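6 min read
Shares 783 | 14 comments

The Corner Under the Window: How I Finally Got Mine Clean

Every house I have lived in has had one corner that collects things. In the apartment on Clusley Street it was behind the bathroom door, and in this house it is the spot under the back room window, where the baseboard meets the wall and where, for reasons I could not tell you, every stray wrapper and scrap of cardboard in the place comes to rest. I will vacuum the middle of that floor twice a week and feel very pleased with myself, and then one bright winter morning the sun comes in low and I get a good look at the corner and have to go put the kettle on before I can face it.

So this is my corner routine, which I have worked out over a good many years and a good many wrong turns (I once used straight bleach on a painted baseboard and then had to repaint the whole thing, so please learn from me).

Start by taking everything out. I know that sounds too simple to write down, but I used to clean around the things leaning on the wall, and you can't do a baseboard that way. Plastic bags, leaflets, flattened boxes you were saving in case you needed to send something back, all of it goes into one laundry basket, and the basket goes into another room. Don't sort it yet! If you start reading old leaflets you will still be sitting on the floor at lunchtime. I speak from experience.

Cardboard is the one I would be strictest about. It soaks up damp from a cold wall, and it keeps the air from moving behind it, so the wall stays clammy for days. If you must keep boxes, keep them off the outside walls and stand them a hand's width away from anything painted.

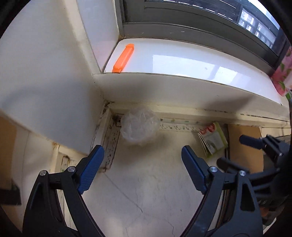 Can I just paint over the dark spots on the baseboard?

Clean them and let everything dry completely first, and then paint if you still want to. Fresh paint over mold or grime will look fine for a few weeks, and then the spots work their way back through and the paint often peels along with them.

Now for the cleaning itself. Open the window, put on rubber gloves, and wear a mask if you have one, especially if anybody in the house has a bad chest. I go over the spots with a damp cloth first, never a dry brush, so that I'm not sending whatever it is up into the air. Then I use warm water with a good squirt of dish soap, and an old toothbrush for the seam along the top of the baseboard and for the corner trim beside the window. The trim is where people give up, I find. It's narrow and fiddly and you have to get your cheek practically against the wall, but if you leave it, you'll have the same trouble back by June.

For spots that won't budge, I use plain white vinegar from a spray bottle, leave it for an hour, and wipe again. Don't mix it with bleach, not even a little, and don't use it on natural stone. Rinse with clean water, then dry the whole run with an old towel. After that I leave a small fan pointed at the corner for the rest of the day.

Get down and look at the floor while you're there, too. A fine crack in an old floor will hold dirt like you wouldn't believe, and a mop just slides over the top of it. I use the crevice tool on the vacuum, then the toothbrush again, then a nearly dry cloth. If there's a crack low on the wall as well, or brown staining that comes back after you've washed it, that wants a proper look from somebody who knows about damp. My neighbor Nicanor Cortés scrubbed at one patch for two winters before he found out his gutter was spilling down the outside of that same wall. The repair cost him $864, and he says he'd have paid it gladly the first year.

Do the sill last, top and front edge both, and run your cloth underneath the lip where the drips collect. Wipe it dry on cold mornings if your window sweats. Mine takes me less time than making toast.

As for the basket in the other room, I give myself until bedtime. Bags that are clean go in the kitchen drawer, cardboard goes out to recycling, and any leaflet I haven't missed by then goes with it. Rutilio Maldonado wrote in after my last cleaning page to ask what I do with appliance booklets, and the answer is one big envelope on the hall shelf, with the receipts tucked inside.

Posted 28 January 2021
14 comments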